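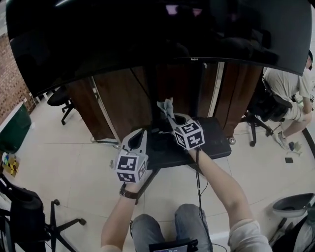 Hand-held grippers and a gray cloth at the Kurala open day, May 20, 2026.

I went to Skorngate hoping to be told that I would never fold laundry again. The Kurala lab had promised an afternoon of household chores done the modern way, and there was free parking.

The chore I watched longest was the cloth. A person sits in a chair, a gripper in each hand, and works at it over a low black box. The idea is that a machine will learn from all this pinching. So far the person is doing the housework, only with worse fingers.

Yanling Jia, our guide, took the question well. Could the robot do it alone yet? Towels, sometimes, she said. On a good day in April it had managed 7 out of 30, and two of those she would have put in her own closet. Fitted sheets she declined to discuss. I can't fold those either, so I let it go.

We moved on to the sweeping demo next door, which was down for repairs — someone had left a broom. I'm told Dreltness has a dishwasher-loading arm and visitors get three minutes with it. I've signed up.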